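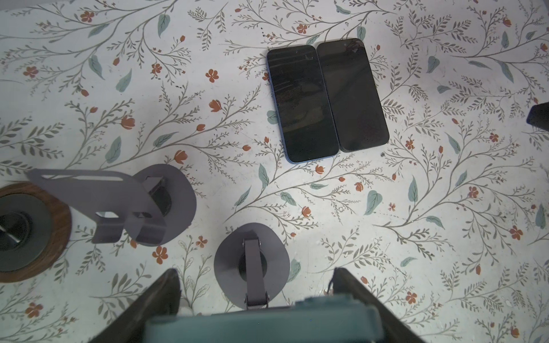 Two phones on a flowered tabletop, screens up.

I believe a phone should have a place to stand, as a cup has its shelf. In my flat in Gotisville the phone was always lying somewhere, and I was always looking for it. In January I bought 2 stands, and my evenings became calmer.

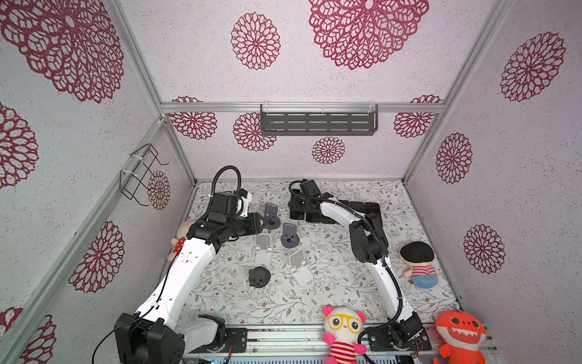 My neighbor disagrees, and told me that a stand is only one more thing to dust. I accept the dust. A phone lying flat invites the hand, but a standing phone can be read from a chair and left alone.

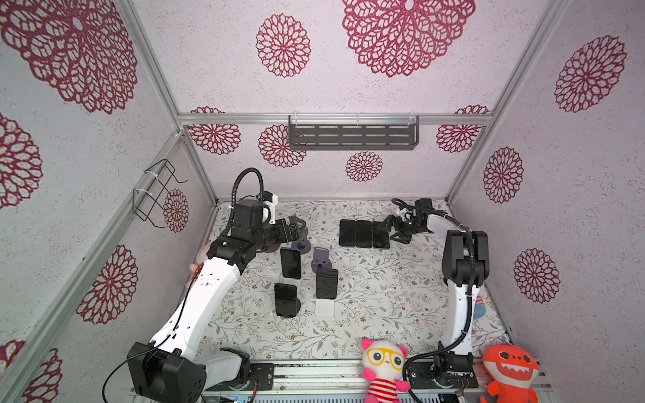
Fine for you, wrote one reader from Sosis, but with four children the stands disappear before the phones do. To this I have no good answer yet, except a higher shelf.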